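Equipment Plan for the Two-Arm Assembly Bench
Project report, second semester
Setsuko Kaneko and Miroslava Kushnir

1. What we were asked to do

Our lab section has use of a two-arm robot with five-fingered hands. The robot itself is paid for by the department. Everything that goes on and near the bench is not, and that was our assignment: work out what the bench needs for peg insertion work next year, get prices, and fit it all into the equipment allowance of $1418.

We were told to leave money for shipping and for at least one thing going wrong. We were also told that nothing over $521 could be bought without a second quote. Both rules changed what ended up on the list.

2. How we made the list

We started by sitting in on bench sessions and writing down what people borrowed, taped, propped up or went looking for. This took longer than getting the prices. Miroslava kept the notes and Setsuko turned them into line items.

The work is mostly putting parts into a task board. The board has pockets, holes and slots of different shapes, and the parts have to be picked up, turned and set in place. The operator can use either hand or both. A lot of the trouble we wrote down had nothing to do with the arms. Parts went missing between groups. The board slid when a hand pushed down on it. Cables ended up on the table where people were trying to work. 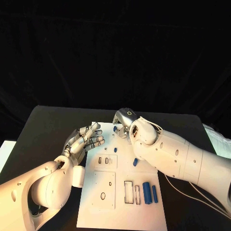
Figure 1. Both hands over the task board, with the blue pegs and cylinders on it.

The black curtain and dark table stay as they are. The white board and blue parts are easy to tell apart from them, and the people working on the vision side asked us not to change the colors. That ruled out a cheaper board from Koval, which only comes in black.

3. What we compared

Task boards. We looked at two suppliers. Nikeline sells a full board with parts included. Stenska sells the board and the parts separately. The Nikeline price looked better until we asked about replacement parts, which they only sell as a complete set. Since small pegs are what gets lost, we chose Stenska. A second board means one group can set up while another is running.

Spare parts. We put down 5 spare sets. Our first draft had two, but the session notes showed that groups were already sharing and waiting on each other.

Mounting plate. The plate bolts to the table and holds the board by its corners. Clelonness makes one that fits without drilling the tabletop. We could have had one cut in the school shop for less, but the shop queue was six weeks in July and we had no reason to expect it to be shorter in the fall.

Cable guides. These are cheap clips and a sleeve. We want the cables held along the arms and off the bench surface.

Finger pads. We left these out. The idea was to add a soft covering to the fingertips for a better grip on smooth parts. We could not find a supplier who would say how long the pads last, so we had no way to budget for a full year.

4. The budget

The board, the spare sets, the plate and the cable guides come to $1199 with shipping. That leaves $219 of the $1418. We suggest holding it until the middle of the year and spending it on parts if the losses are as high as we think.

No single item goes over the $521 limit, but the second board came close enough that we got another quote for it anyway. The quote was higher, so the first one stands.

5. Order of purchase

The mounting plate should be ordered first. It has the longest delivery time, and the position of the board depends on it. If the board is moved after the arm positions have been saved, they all have to be taught again. The board and spare sets can go in one order. The cable guides can be bought any time.

6. Problems with our plan

We only watched sessions on Wednesday afternoons, and the morning groups may work differently. We also did not price repairs to the hands. The lab manager told us that is covered under the department's agreement, but we have not seen the agreement — next year's team should ask for a copy before they spend the reserve.

Storage is the other gap. The spare sets need a labeled box or drawer, and we did not include one because we assumed the lab had something. We checked in the last week and it does not. A plain parts box from a hardware store would do, and it can come out of the $219.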